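Plisholm Glaze Care: Common Questions

Can glazed ware go in the dishwasher?
Yes, on the top rack. Use the normal cycle.
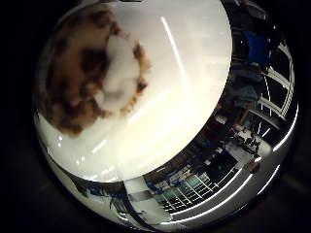 Hand washing is advised for pieces with metallic trim.

What causes fine lines in the glaze?
Crazing. The glaze and the clay body shrink at different rates after firing.
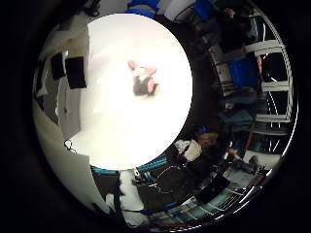
Crazed ware should not hold liquids for more than 12 hours.

How do I remove gray cutlery marks?
Apply a mild paste cleaner, wait 5 minutes, rinse.
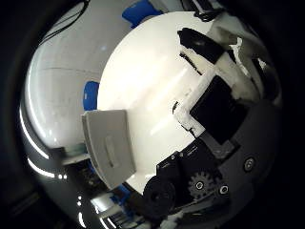
Light streaks on a glossy white surface.

Do you replace chipped items?
Within 16 months of purchase. Write to Emiko Tsuchiya and quote form 519. 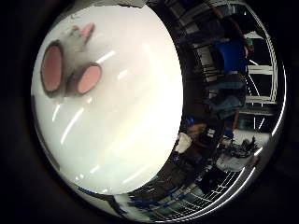

Gloss white, close view.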